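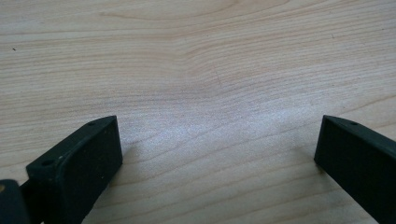 **HORIK, 4/9/21**

1/ Thread on the "double it at 30" rule in 50-over cricket, and whether it deserves its place in the Horik district scorebooks. Short version: it's a fair rule for one kind of innings and a poor one for the rest.

2/ The rule, for anyone new to it. Take the batting side's score after 30 overs, double it, and you have the projected total. Most scorers in the district still pencil it in the margin at the drinks break.

3/ Data: 1,366 first innings from the district's one-day grades. I dropped every innings shortened by rain or bad light, and every one where the over-by-over sheet didn't reconcile with the bowling figures. That leaves 1,159.

4/ All out before the 30th over stays in the set but gets no projection. Leaving those innings out of the file altogether makes the grade averages look healthier than they are, and I use the same file for other things.

5/ First finding. With two or three wickets down at 30, doubling does well. The errors fall on both sides of the line and the middle of the spread is close to zero. If that's the only situation you ever score, carry on.

6/ With none or one down, doubling undershoots. Sides with wickets in hand at 30 go harder from 35 onwards, and the rule has no term for that.

7/ With five or more down it overshoots badly. The rule assumes a full 20 overs of further batting. A side five down at 30 in third grade often doesn't bat them.

8/ So the missing variable is wickets, as you'd expect. Every serious method for revising targets has used wickets and overs together for decades. The margin-pencil method never caught up.

9/ Ground effects next. Hrynyshyn Oval has a short straight boundary at the creek end and a slow outfield square. Totals there sit above the district average in March, when the square has dried out, and below it early in the season.

10/ Plurka is the opposite. Long boundaries, quick outfield, plenty of threes. Scoring is flatter across the innings, which happens to suit doubling. I suspect this is why Plurka scorers defend it more than anyone.

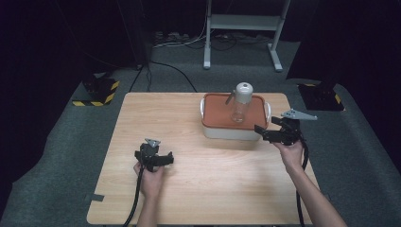
11/ The obvious fix is a small lookup table: overs gone down the side, wickets lost across the top, a multiplier in each cell. I built one from the 1,159 and tested it by holding out one season at a time.

12/ Held-out error was lower than doubling in every season. The gain is small at two or three down and large at five or more. It fits on an index card.

13/ Thin cells are a problem. Eight down after 20 overs has very few innings behind it, so I smoothed across neighbouring cells. Any multiplier in that corner should be treated as a guess.

14/ Then there's Predix, the projection tool a few clubs have been running off a tablet this season. It takes wickets, overs, ground and the run rate over the last five overs.

15/ Predix is good on wickets. Its recent-rate term is too strong. One expensive over from a part-timer moves the projection more than it should, and the number drifts back two or three overs later.

16/ Example from Hrynyshyn Oval: a side cruising towards 200 took a big over off a change bowler and the projection jumped close to 300. They were all out well short of either. The card had them under 200 throughout.

17/ One innings proves nothing, so I checked for the pattern across the season's Predix logs I was given. Same shape – sharp rise, slow decay. A longer window would fix most of it.

18/ Limits. First innings only. Chases behave differently because the target caps the total. The set has no toss data before the electronic sheets came in, and nothing on who was at the crease, which matters a great deal in the lower grades.

19/ I also haven't separated synthetic pitches from turf. Fourth grade plays mostly on synthetic and I'd expect a different table. That's the next job, once the ground codes are cleaned up – two ovals share one code in the older sheets.

20/ Card layout is overs in fives from 15 to 45, wickets from none to nine. For anything in between, take the midpoint of the two cells. I'll post the multipliers when the synthetic split is done.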